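Mogens Sveinbjörnsson
2018-09-29
Small thread about the reindeer hunt this year. I promised to write it when my legs are good again.

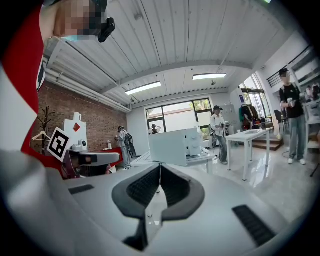
1/ We had one tag, for a cow, in the hills behind Serklow. I applied for it in July and did not expect to get anything. My hunting partner was Baldur Laxdal, who knows that area much better than me. My wife asked that I wear something which can be seen from far away, and she meant red and white, broad panels like on the top at the left side there. I bought a plain orange vest instead. She was not impressed.

2/ First day: fog. We walked 13 kilometres and saw one fox and many old tracks. My new boots from Lauritsen were too stiff and I got two blisters before lunch. Please walk in your boots at home first, I knew this and still did not do it.

3/ Second day the wind came from the north and the fog went away. Baldur found a group of 28 animals on the far side of the river, lying down. We needed almost three hours to come around them, the last part on our stomachs in wet moss.

4/ I had a clear cow at about 140 metres, standing side on. I waited until the calf behind her had moved away. One shot, and she fell within a few steps. My hands were shaking after, not before.

5/ Then came the real work. 40 kilos of meat in two packs, and the river was higher in the evening. We crossed further up, where it is wide and slow, and reached the car in the dark.

6/ The meat is now hanging at my brother's place. The liver we ate already, with onions and too much butter.

7/ Someone asked about the knife. It is an old Grallo, I do not think they make this model any more. Baldur has a Mokia and says it keeps the edge longer. We did not agree about this the whole way home.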